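How to Wash, Dry and Store a Colored Tablecloth

Updated 2022-06-03

A colored cloth can stay in use for many years if it is washed cool, dried flat or nearly flat, and put away clean. Most of the damage comes from hot water, too much detergent and long hours in direct sun. The steps below are for plain cotton and cotton blends. Linen can be treated the same way but will need more ironing. Wool and silk need a different method and are not covered.

What you need

A mild liquid detergent made for colors
A soft brush or an old toothbrush
White vinegar
A washing machine or a large tub
A drying rack or line in the shade
An iron
A cardboard tube, at least as long as the folded cloth is wide

Step 1. Check for color bleed

Do this before the first wash, and again if you change detergent. Wet a corner of the cloth, press it between two layers of white paper towel and leave it for 10 minutes. If the towel picks up color, wash the cloth by itself until the test comes out clean. This may take three or four washes with dark reds and strong blues.

Step 2. Treat the stains

Shake the cloth outside and brush off crumbs. Then go over it in daylight and deal with each mark by type.

Grease: put one drop of dish soap on the spot, work it in with a fingertip, wait, rinse with cool water.

Wax: let it harden, lift off what you can with the back of a knife, then iron the rest out through plain brown paper.

Coffee or tea: dab with one part vinegar to two parts water. Try it on the hem first.

Wine: blot, do not rub. Rinse from the back of the fabric so the stain is pushed out the way it came in.

Do not use chlorine bleach on a dyed cloth, even a little. It leaves pale patches that cannot be fixed at home short of dyeing the whole piece again.

Step 3. Wash cool

Use a gentle cycle and cold or lukewarm water. My machine has a 41 minute color program and that is plenty for a cloth that only has food on it. Use half the detergent listed on the bottle. If the cloth feels stiff when it comes out, run one more rinse with no soap - stiffness is usually leftover detergent.

Teal, turquoise and other blue-green shades tend to show fading along the fold lines first, so turn these in half with the good side in before they go in the drum.
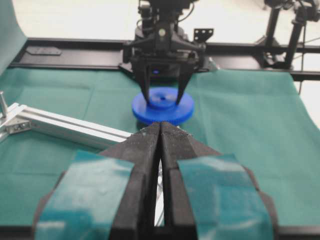 Step 4. Dry in the shade

Take the cloth out as soon as the machine stops. Hold it by two corners, snap it once or twice, and hang it over a rack or a pair of lines so the weight is spread. Pull the hems straight with your hands. Skip the dryer if you can. Cotton can shrink a good deal the first time it is dried hot, and a cloth that fit the table in February may be short on both ends by summer.

Step 5. Iron while damp

Iron on the wrong side, from the middle out to the edges. If the cloth has dried fully, mist it with water, roll it up and wait before you start.

Step 6. Roll and store

Fold the cloth once lengthwise and roll it loosely on the tube. Keep it in a dry cupboard away from windows. Plastic bags hold moisture, so use an old pillowcase as a cover.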